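How to record towel folding with a hand-held gripper

By Oranuch Ongart
Filed under: Laundry, Data, Guides

Can a robot fold your towels yet? Sometimes, slowly, if the towel is one it knows and someone has laid it out flat. Our arm at Prodel folds a hand towel in 46 seconds on a good run. Give it a bath towel from a heap and it may pull at the wrong layer until you stop it.

Most of the improvement we have had came from better recordings. The first set we made had 1,936 folds in it and we threw away more than half. The second had 851 and was more use. These are the steps we follow now.

What you need

A hand-held gripper with its camera fitted
A table you can walk round on at least three sides
Towels in several sizes and colours, including old ones
A laundry basket
A notebook, or a sheet with one line per fold

Before you start

Wipe the lens. Check that the fingers close fully and open again without sticking. Pinch a single layer of towel and lift it a hand's height off the table. If it slides out, clean the finger pads and try again.

Leave the lights as they are. We used to switch off everything but one lamp, and the arm then did badly in any ordinary room. People walking past are fine too.

Recording a fold

1. Drop the towel on the table from waist height. Don't straighten it by hand.

2. Start recording, then wait a second before you move.

3. Find a corner and close the fingers on it. Thick towelling bunches up between the fingers, so go in from the side and take only as much as you need.

4. Lift slowly and let the rest of the cloth hang. If two layers come up together, put it down and try again. Keep the recording going, as the arm needs to see a second attempt.

5. Lay the towel down, go back for the other corner and pull it flat.

6. Fold in half, then in half again. Press the fold with the closed fingers.

7. Let go, move the gripper clear and stop recording.

Write down the towel, the size and whether you would put the result in a cupboard. Yes or no is enough. Tadhg Nic Aodha tried marks out of ten for a month and no two people agreed on a six.

Common faults

Moving too fast. Anyone who has folded towels for years will do it in a few seconds, and the arm can't follow. Tassanee Saengthong, our quickest folder, had to slow down to half her normal speed.

Helping with the free hand. It creeps in when you are tired. Put that hand in your pocket.

Using only new towels. Worn ones are limp and the edges curl. A set made with new stock taught the arm to expect stiff corners, and it missed nearly every soft one.

How many do you need?

For one size of towel on one table, 800 good folds gave us an arm that mostly coped. A second size needed another batch nearly as large. Fitted sheets we have not managed at all, and socks are waiting until Vicente Barrientos finishes the new finger pads.

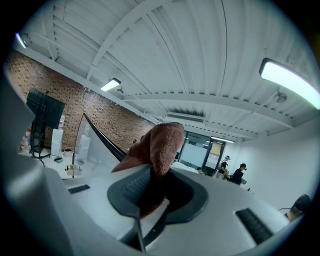
Plan on short sessions with a break between them. The folds get careless after an hour, and it is quicker to stop than to sort them out later. Copy the recordings off the gripper before you put it on charge.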